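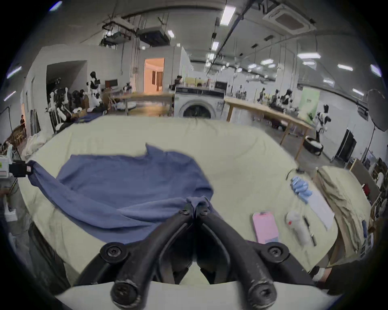
Jul 13, 2023

Shared workshop Flelell releases build files for Arketti hand-held gripper

Flelell has published the complete build files for Arketti, a two-finger hand-held gripper designed by its members for cloth handling. The package includes part drawings, a fastener list, wiring notes and assembly instructions, and is licensed for home and workshop use.

Arketti uses a pair of curved fingers that close to a single point. Finger geometry was revised in June after the earlier profile lost thin fabric at the tip. The current version was cycled 1000 times on cotton towelling with no change in tip alignment. Parts cost $113 per unit, excluding the printed components, which take 200 grams of filament.

"The joint screws are a standard size and can be reached without removing the fingers," said Purificación Figueroa, build lead at Flelell. "Worn tips can be swapped at the bench."

The files cover the mechanical assembly only. A mounting plate for the Pesonen arm is in development and will be released separately.

Printed part kits are available from Cuketen in a first batch of 70. Colour is black only.

Media enquiries: Purificación Figueroa, Flelell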